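Packaging Materials, Handout 4: Corrugated Board and Dividers
Mitwood course notes, revised 2022-10-05
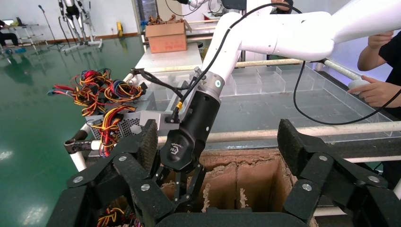

1. Structure of the board

Corrugated board consists of a fluted paper (the medium) glued between flat sheets (the liners). One medium with a liner on each side is single wall board. Two mediums and three liners make double wall. The flutes act as a row of small arches and hold the liners apart, so that the panel resists bending for very little weight.

Flute direction matters. In a standard transport case the flutes run vertically, parallel to the stacking load. A blank cut with the flutes horizontal will look the same once printed and will fail early in a stack.

2. Paper grades

Liners are either kraft, made mainly from virgin fibre, or test liner, made mainly from recycled fibre. Kraft has longer fibres and tears less readily. Grade is given as mass per unit area: a liner marked 200 has a mass of 200 grams per square metre. Mass alone does not fix the strength – fibre length, moisture content and the quality of the glue line all have an effect.

3. Dividers

Dividers are slotted strips that interlock to form cells. They keep items apart and, if cut to the full inner height of the case, carry part of the top load. Short dividers carry none of it until the case has already deformed.

Slots are cut slightly wider than the board thickness. A tight slot crushes the flutes during assembly and starts a tear at the slot root. A loose slot lets the cells lean. In the Drallesier exercise, measure the slot width at the root and at the mouth, and record both.

4. Edge damage

Torn edges in used cases fall into two groups. Delamination, where the liner lifts cleanly from the flute tips, points to a weak glue line. Fibre tear, where paper remains on both faces, shows that the bond was stronger than the sheet. Inspect under side lighting before handling the edge further.

5. Moisture

Board takes up water from the air and loses stiffness as it does so. Samples for the Ghauri compression test must be conditioned beforehand. Results from unconditioned samples are not accepted. The August set was stored without conditioning and should not be used for comparison.

6. Preparation for the practical

Read sections 1 to 3. Bring a steel rule and the Soltel data sheet. Reports are limited to 3 pages, excluding tables, and carry 30 marks.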